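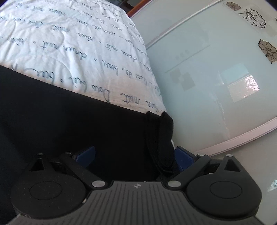 Ticket 2507: Jaw width drops out on dark fabric

Status: open
Product: Skiron hand-held gripper, blue tips
Software: Trovus width tracker, default profile
Priority: normal

Problem

The jaw width reading goes to null when the gripper works against black cloth. On light bedding the reading is stable through the full stroke. The fault shows up during the approach, before the jaws close, and sometimes lasts until the cloth has been lifted clear.

Test setup

Bedroom, daylight from a window, ceiling light off. Black fabric over white bedding with dark script print. Sliding wardrobe with reflective doors to the right of the work area. Task is to approach a standing fold, close, lift, release. Same operator for all runs.

Log

Run A. Default profile. 900 frames recorded, 712 with a valid width. The bad frames are mostly on the left jaw. The black linkage and the black fabric have almost no contrast between them, and the tracker seems to lose the arm first and then give up on the tip.

Run B. Exposure locked one step higher. Left jaw improved. Right jaw got worse, with the width jumping whenever the wardrobe glass was behind the tip. Window reflection suspected. Exposure put back to auto.

Run C. Search region cut down to the tips only, linkage ignored. Approached slowly with the jaws fully open and held position before closing. 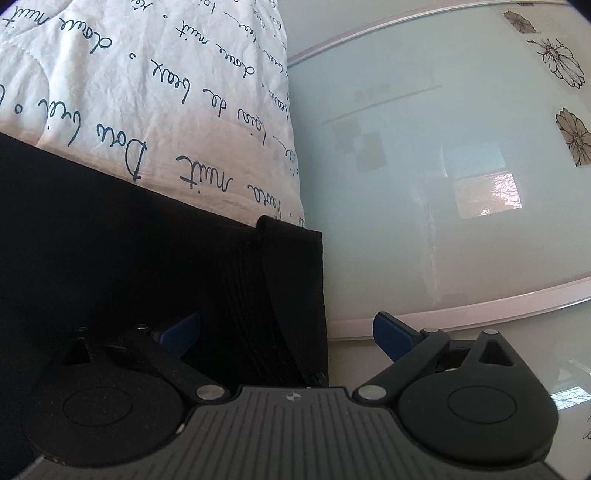
Run C, jaws open on either side of the fold, before clamping.

Width held through the open phase in Run C. It dropped again at contact, when the cloth came over the tips. Closing slower made no difference. Cleaning the lens made no difference.

Run D. Hutberg tips fitted, same region setting. These are longer and a lighter color. Fewer dropouts at contact, but the fold slipped out on 2 lifts, so they are not a replacement for this task. Blue tips refitted.

Run E. Blue tips, tips-only region, cloth lying over the jaws. This is the worst case. Width is null while the tips are covered and comes back late after they are clear.

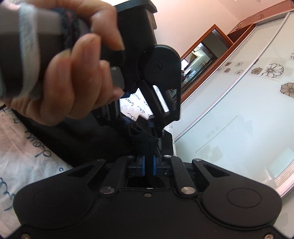 Trovus support: The late recovery is a known effect of the hold timer in the default profile. Please set the timer to its minimum and repeat Run E. A covered tip can't be measured from the camera at all, so for those frames we suggest reading width from an encoder if your unit has one.

Unit has no encoder. The Hämäläinen retrofit kit would add one, but it needs a different housing. Timer change accepted, Run E to be repeated Sunday with auto exposure. Keeping the tips-only region for now.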